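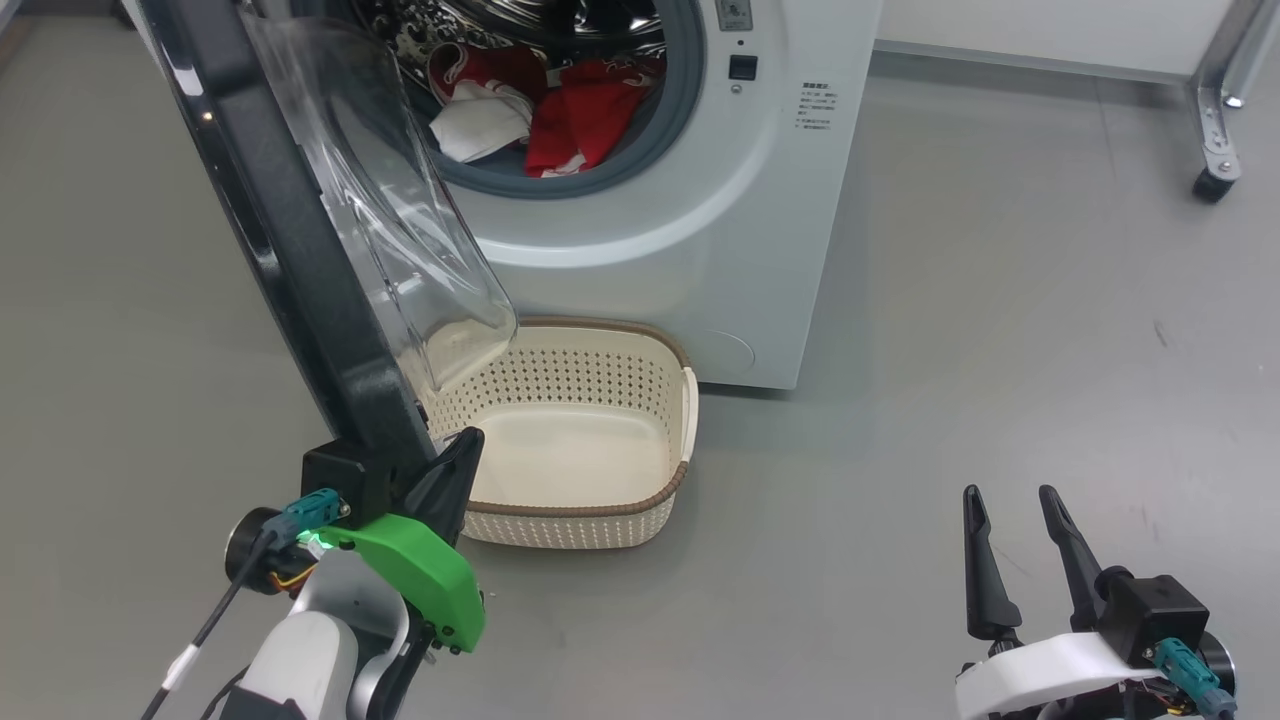 The governor has two seats to fill on his cabinet, and every evening the television shows us who went up to his office and who came down smiling. I think we are looking at the wrong thing.

I live in Polero since nine years and I vote in each election. In November I went to hear Fouad Fahmy, who is named often for the transportation post. He spoke well about loyalty and about his friendship with the governor. On the bridge at Matlala, closed for 600 days, he spoke one sentence.

For me this is the problem. A cabinet post is a job, and the person who asks for it should explain in public how he will do it. In our state the senate must confirm him, but the last hearing was finished before lunch.

I would like that each candidate answers written questions from the towns, and that the answers are published before the vote. Jastley has 1,434 residents and no senator ever calls there. Its people drive to work over the same bridge. They also have the right to ask when it will open.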